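Lists > Komulum Tableware Swap > Messages by thread

Re: gray cup and the little things
12 January 2024, by Urho Kallio

Hello all, and thank you, Arvo, for writing such a kind note. You wrote:

> Does anyone still have the big gray cup from the June swap? I'd like one
> for the play kitchen, along with some small bright pieces to go in it.
> Arvo Tikkanen

I do have a gray one, and I'm very fond of it. It's a good large size with a wide mouth and a thin pale rim, and the outside has a fine gray-beige speckle that I could look at all morning.
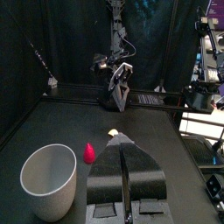

I'd happily let it go for 25, or trade it for one of those Karppinen saucers if you still have two to spare (my sister has been after them for ages – she'd be thrilled!). The red-pink piece shaped a bit like a strawberry can come along with it, and so can the small pale yellow one. 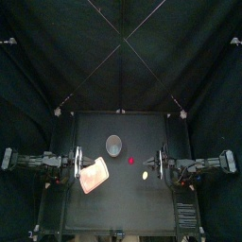
Urho Kallio
List host, Komulum Tableware Swap

I'm keeping all of it together on the dark table until I hear from you, Arvo, so please take your time. Do tell me how tall your play kitchen shelf is, though, as I'd hate for you to carry a cup home and find it won't go in.

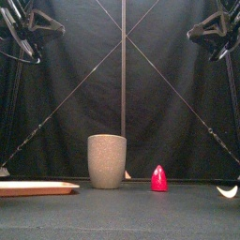

The cup on the table, black curtain behind.

Warm wishes to everyone, and write to me if you want the saucer list again.
Urho

Contact the list host | © Komulum Tableware Swap | Back to top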